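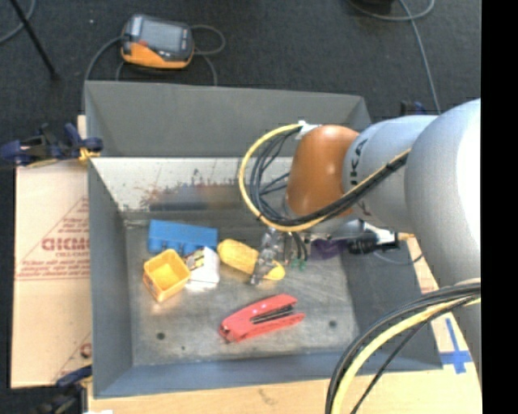 Why does the ferry at Siltusberg stop running in August? The river drops below the gauge mark that the operating license sets as a minimum, and the boat has to stay tied up until the level comes back.

Home Stories Essays Archive Contact

Low Water

August, by the night desk editor

The gauge at Siltusberg was a painted board bolted to the second piling. The clerk read it at 4 in the morning and entered the figure in the log. She used a flashlight and stood on the same plank each time, because reading from the next plank over changed the angle and gave a result one division high.

The license required two readings below the mark before service could be suspended. The first had been taken the previous evening. The second was the one she now wrote down. She signed it, tore off the carbon, and put the carbon in the box for the Vurnard office.

The ferry was called the Devura. It was a flat cable boat with space for four cars, and it crossed 200 yards of water to the Vlad side, where there was a ramp, a shelter and a bell. A passenger on the Vlad side rang the bell to call the boat. The procedure for low water said that the bell should be tied off, so that people would not ring it and wait.

To tie off the bell, someone had to be on the Vlad side. To get to the Vlad side, someone had to take the boat. The procedure did not address this. In earlier years the operator had made the last crossing with a length of cord, tied the bell, and returned empty. This year the last crossing had already been made, and the operator had gone home.

She read the procedure again. It had been typed on a machine with a worn letter e. Section four allowed "movement of the vessel for purposes of maintenance." It did not define maintenance. She considered whether a bell was part of the vessel and decided that it was part of the landing, which came under a different section and a different budget.

At 4:40 the bell rang.

It rang twice, with the ordinary interval. She went out to the end of the dock. There was fog on the river and the far ramp could not be seen. The cable ran down into the water at a steeper angle than it had in July. She raised the signal lamp and gave the code for no service, one long and two short. She waited the required time and gave it again.

The bell rang twice more.

The log had a column for calls received and a column for calls answered. On every page back to spring the two columns matched. She wrote the call in the first column and held the pen over the second. A lamp signal was a reply, but the heading had always been understood to mean a crossing.

She went back to the gauge and stood on the plank. The reading was the same. Then she moved one plank over, bent her knees slightly, and read it from there. It was one division high, exactly on the mark.

She wrote down both figures, with the plank noted beside each, and went to start the engine.

Last updated: August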